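Itstead Rental Portfolio: Progress Report to the Lender

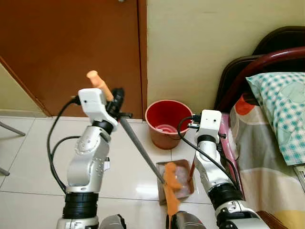 Baltasar Requena
Asset Manager, Laranon Property Holdings
12 Apr 2019

Reporting basis: this report covers the Itstead loan from the second draw to date. Figures exclude the Stuvthorpe parcel, which is financed separately.

Occupancy. The portfolio holds 14 units. Eleven are leased, two are in turnover and one is held vacant for subfloor repair. One lease on Lumbao Street converts to month-to-month in April. The tenant has asked for a further year at the current rent, and a renewal has been drafted on those terms.

Capital work. Roof replacement on the north building is complete and the city has closed the permit. Water heaters have been changed in four units. The subfloor repair is behind schedule: the contractor found rot under the bathroom wall, and the revised quote adds $4,000 to the line. We propose to cover this from contingency — no change to the loan amount is requested.

Unit measurements. Aníbal Carrilho remeasured the end unit before listing. The corrected area is 1,316 sq ft, and the rent roll and insurance schedule now carry that number. The old figure included the enclosed porch, which is unheated.

Deposits. Pet deposits are set at $500 per unit on new leases. Existing leases keep their original terms until renewal.

Open items:
Signed lien waiver from the roofing contractor
Updated flood certificate, south building
Lender approval of the contingency transfer

Work on the two turnover units is limited to paint, door hardware and cleaning. Both will be listed once the final walkthrough is signed.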